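生活支援住宅「スタンダウ」(Standau)視察報告

株式会社Stusetti 居住環境部

1 視察の目的
当部では、単身者および高齢者世帯向け住戸における家事負担の実態把握を今年度の重点課題としている。その一環として、2025年12月2日、Dosdale地区にある生活支援住宅「スタンダウ」を訪問し、寝室まわりの整理整頓、とりわけ洗濯後の衣類の取り扱いについて見学および聞き取りを行った。以下にその概要を報告する。

2 参加者および対応者
当部からはイクラ・ジャトイ、ワカス・ゴンダルの2名が参加した。先方では運営責任者のファウジア・ブハリ氏、住戸管理担当のダニヤル・スームロ氏に対応いただいた。ご多忙の折、半日にわたりご案内を賜ったことに改めて御礼申し上げる。

3 施設の概要
スタンダウは全344戸からなる集合住宅で、うち12戸が家事支援の研修および見学用に充てられている。共用の洗濯室は各階に設けられ、入居者は居室に近い設備を利用することができる。乾燥を終えた衣類は各自が住戸へ持ち帰り、たたみと収納は居室内で行うことが基本とされている。
家具の一部はKoster社から一括して調達しているとのことであった。寸法を統一したことにより、住戸間で引き出しや仕切りを融通できるようになったと説明を受けた。

4 寝室における衣類整理の見学
最初に案内されたのは研修用住戸の寝室である。スームロ氏の説明によれば、居室内に専用の作業台を置く余裕のある住戸は少なく、寝台の上面を仕分けの場とする入居者が大半を占める。このため研修においても、寝台の脇で衣類を一点ずつ取り上げ、種類を確かめてから所定の位置に置くという手順を標準としている。
白い衣類は互いに見分けがつきにくく、まとめて置くと小物が大きな衣類の間に紛れ込みやすい。研修では、まず一点を持ち上げて縁や縫い目を確認し、上下を定めたうえで広げるよう指導している。

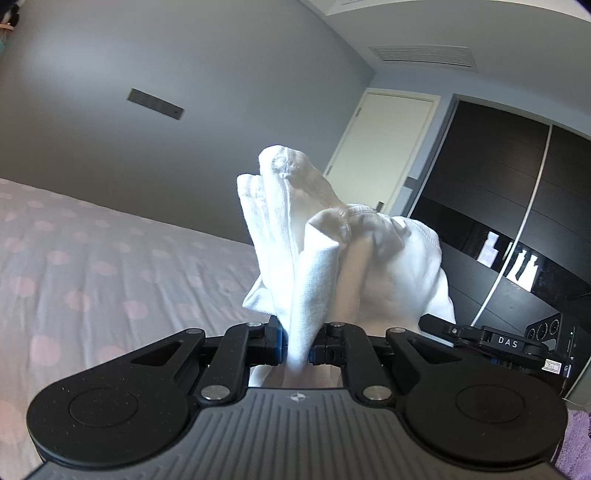

寝室での衣類の取り扱い。いずれも白い布類を持ち上げたところ。 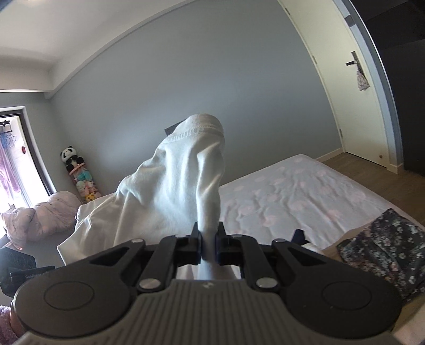

続いて、たたみ方の基準について説明を受けた。スタンダウでは細かな仕上がりの寸法を定めず、引き出しの仕切りに収まる幅であればよいとしている。過去には見本どおりの形を求めた時期もあったが、手指の力が弱い入居者には負担が大きく、七月に現在の基準へ改めたという。
靴下や下着などの小物については、たたまずに浅い引き出しへ入れる方法も認められている。ゴンダルより、左右の組み合わせを崩さない工夫について質問したところ、洗濯の段階から小型のネットを使う入居者が多いとの回答であった。ネットは管理室で貸し出しており、現在200枚以上を備えている。

5 収納および寝具
引き出しの割り当ては、上段を小物、中段を上衣、下段を寝具の替えとする例が紹介された。ただし、かがむ動作が困難な入居者については上下を入れ替えており、住戸ごとの変更は管理室の記録簿に残される。記録簿の様式は簡潔で、当社の既存様式よりも記入欄が少ない。写しを一部頂戴したので、別途回覧する。
寝具の交換は入居者からの申し出に応じて行われる。交換当日は寝台上での仕分け作業ができなくなることから、洗濯の日と重ならないよう調整しているとのことであった。

6 質疑応答
ジャトイより、支援員が作業を代行する範囲について質問した。ブハリ氏からは、たたみまでは入居者本人が行い、高い棚への収納のみ支援員が補助することを原則とする旨の回答があった。体調により本人の作業が難しい場合には、衣類を乾いた状態のまま籠に入れて預かり、翌日以降に改めて取り組むこともできる。
また、入居者家族からの要望として、季節の入れ替え時期に一時保管場所を求める声が寄せられている。先方では一階倉庫の一部を転用する案を検討中であり、時期は未定である。

7 所見
当社が管理する住戸では、これまで収納家具の容量に重点を置いて改善を進めてきた。今回の見学により、収納に至る前の仕分けの場が十分に検討されていなかったことを確認した。寝台の高さ、周囲の通路幅、手元の明るさについては、次期の改修仕様に反映させる必要があると考える。
なお、仕切りの融通については、当社では家具の調達先が複数にわたるため、直ちに同様の運用を採ることは困難である。購買担当のワジド・ユスフザイと協議のうえ、対象を引き出し用仕切りに限った試行案を作成する。

8 今後の予定
記録簿様式の比較表はゴンダルが、寝台まわりの寸法に関する調査案はジャトイが担当する。スタンダウ側からは、当社住戸の見学を希望する旨の申し出があり、日程は居住環境部において調整中である。

以上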